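Branener **Home Voice Kit**, reviewed by Ryan Mellor
26/10/2024

The box says "broadcast quality from your closet." I record radio plays for a living, or for part of one, and I have heard that line before.
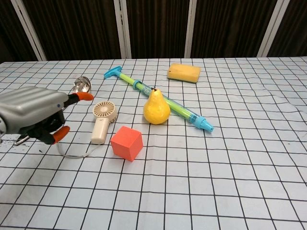
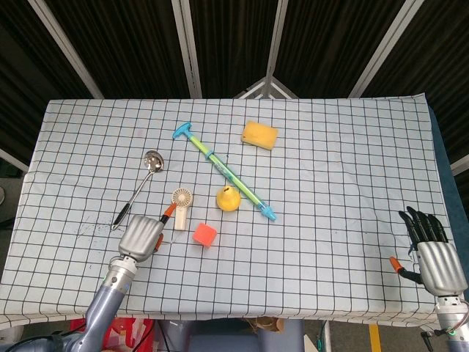

*Issue 128, p. 30*

You get a microphone, a desk arm, a fold-up foam screen and a year of Zoludach, the editing software. The price is $292. Terence Haworth lent me his own setup for comparison, and we both read the same two pages of a ghost story into each.

The microphone is fine. It flatters a low voice and gets spitty on a high one, and the pop filter does very little about that. Whispered lines came up with a hiss I could hear on cheap earbuds.

The foam screen I can't recommend. It claims to "remove the room." My room was still there, including the fridge – a heavy blanket over a clothes rack did better. Terence thought I was being harsh until he heard the two takes back to back.

Zoludach crashed twice during a long scene and lost one of my edits. The free year ends with an automatic renewal, so set a reminder.

Branener says 2,000 actors used the kit to send in auditions last February. It doesn't say how many got the part.

If you already own a decent microphone, skip it. If you don't, the Bukska sounds cleaner on quiet speech, and the stand doesn't creak when you turn a page.

**Two and a half stars**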